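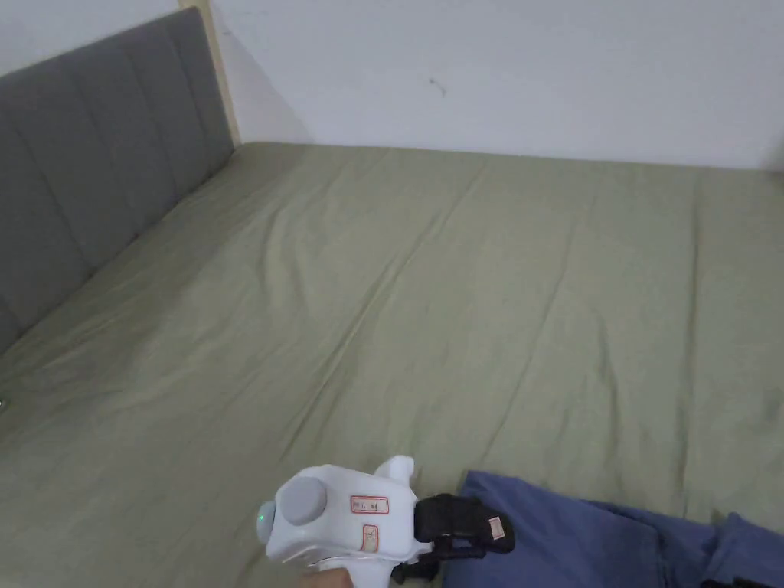 Home Forum Events Members Search Log in

Erkix open day – who went?

**usia_fan**
Back from the Erkix open day at Vilholm. Bedroom demo was the best bit for me, bed with a green sheet and clothes to pick up with the hand-held gripper. They let you have a go. Harder than it looks, I got a sleeve and lost it twice. Queue was 30 minutes though.

**Lennox**
Went in the afternoon. Bit let down tbh. Wanted to see the robot do the folding, got one slow run and then a talk. 500 people through the door and one bed??

**usia_fan**
One slow run is still a run. December visit they had nothing moving at all

**drybread**
What do they do with the gripper goes? Does it feed the robot or is it just for show

**usia_fan**
Feeds it. Bloke on the stand said nearly 2,000 so far, all bedding and clothes. Kitchen stuff comes later

**Lennox**
Told me 1,590. So who knows. And visitors waving a shirt about isnt great teaching is it

**drybread**
Dunno, I'd have thought messy goes are useful – real people are messy

**Lennox**
Messy yes. Dropping it on the floor and laughing, no. Would rather they paid a few people to do it propperly

**tinlid**
Parking any better this time? Thinking of taking my dad to the next one

**usia_fan**
No. Use the field at the back, and take wellies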